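Who counts as a resident: the roll problem in the Kerkberg vote

Sorin Leka
6 Jun 2025

The dispute over the February status referendum in Kerkberg has been conducted almost entirely in terms of the result. The Yes side holds that 53 per cent is a majority. The No side holds that a change in territorial status ought to need more than that. Both are arguing about the numerator. My concern is the denominator, and in particular the supplementary roll on which displaced residents were entered.

Under the enabling ordinance, a person was entitled to vote if ordinarily resident in the district on the day hostilities ended, or if displaced from it and intending to return. The first limb is a test of fact. The second is a test of intention, and the ordinance gave the enrolling officer no means of applying it. Applicants ticked a box. 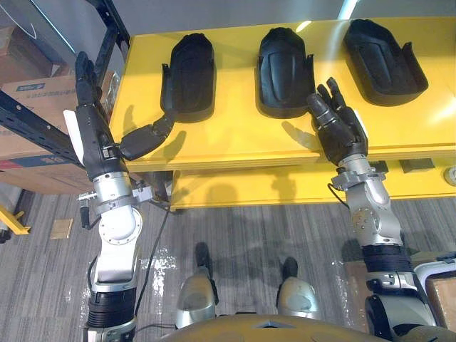
Black moulded trays on a yellow tabletop.

The supplementary roll was capped at 2,000 names and reached the cap before enrolment closed. Of those enrolled, 1,509 returned a ballot. A further breakdown by place of displacement was promised and has not been released. Without it, no outside party can say whether people sheltering in Mavik, where there was a staffed enrolment office, were over-represented against those in Drurno, where there was a fortnightly visit by one officer with a laptop.

I do not allege fraud. Zlatko Begović, who observed the count on behalf of the No campaign, has said in print that he saw none, and I have no reason to doubt him. A cap applied in order of receipt will favour whoever lives nearest the counter, however correctly the counter is run.
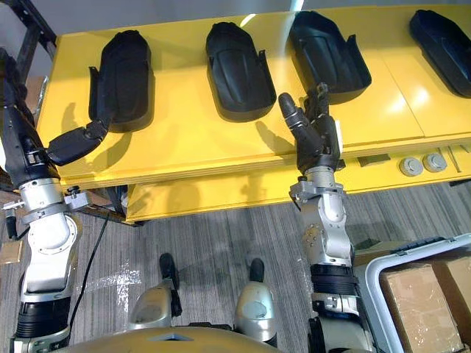 Trays in a row along the table, the left one slightly tilted.

The rejected ballots raise a separate point. The returning officer set aside 137 envelopes from the supplementary roll for want of a matching signature. The specimen signatures were taken from pre-war identity cards, some of them issued when the holder was sixteen. Marjatta Salminen argued in her submission to the review that a mismatch should trigger a request for further proof, with a period of ten days to supply it. The returning officer replied that the ordinance made no provision for a cure period. He was right about the ordinance. It also made no provision for rejecting a ballot on signature alone, a practice carried over from municipal elections where the voter can be telephoned the same afternoon.

Costel Voicu's defence of the process, published here last month, rests on necessity: the ceasefire text fixed a date, the date could not move, and an imperfect roll was better than none. I accept the first two propositions. On the third, the comparison should be with a roll that could have been built in the same time. The pension registry and the school enrolment lists were both intact. Cross-matching either against the pre-war roll would have produced a presumptive list of displaced electors, who could then have been written to. 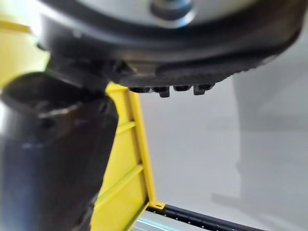

Dark round body with a textured band along its lower rim.

There is precedent a short drive away. The Mujić commune built its list from pension records before its boundary vote, published it for objection, and heard the objections in open session. Kheri Biwott, who drafted the procedure, concedes that it missed adults under thirty who had never been employed. That is a known gap, of a known kind, and it could be estimated and argued over. The Kerkberg gap cannot be estimated by anyone without access to the returned application forms.

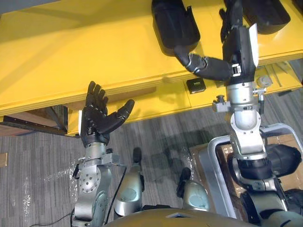

Open hand, palm towards the table.

Three amendments would deal with most of this before the confirmatory vote. The cap should be removed. The intention test should be replaced by a rebuttable presumption for anyone on the pre-war roll and their adult children. Signature mismatches should go to a cure period, with the ballot held sealed and the number of sealed ballots published on the night.

None of these requires reopening the ceasefire text. The first two can be made by regulation. The third probably needs the assembly, and the assembly sits for nine more days before the recess. If it rises without acting, the confirmatory vote will be run on the February roll, with the same people missing from it.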